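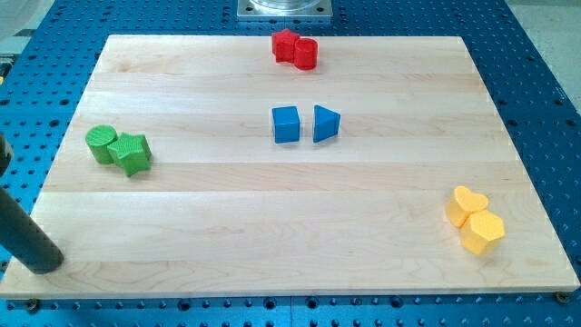 Droso / Toys / Shape blocks / Readme

Files Notes Changes Contact

# Gitetti shape blocks, sorting set

Notes on the block set and the board. Quick version, will tidy up later.

## What's in it

- coloured plastic blocks, laid out in pairs, both blocks in a pair the same colour
- shapes differ inside a pair, e.g. red star + red cylinder
- maple board, long planks, matte. A few small knots, leave them

2000 layouts planned, 1572 kept. Rest thrown out, mostly doubles and wrong labels.

## Layout rules

Pairs go well apart from each other. Blocks of a pair can touch. Star stands upright. Cylinder on a flat end, never on its side (rolls).

Colour names: plain ones only. "red", not "crimson" or whatever. Rows 20 to 47 of the old sheet still have the fancy names, fix pending.

## Columns

`layout` number
`colour` one word
`shape_a`, `shape_b` left block first, seen from the near edge
`touching` y/n, blank means nobody filled it in

## Known problems

Old sheet says "tube" for cylinder in places. Same thing. Hokent list has its own shape numbers, dont mix them with ours.

Questons to Zdeňka Bednárik. Last change September 30, 2019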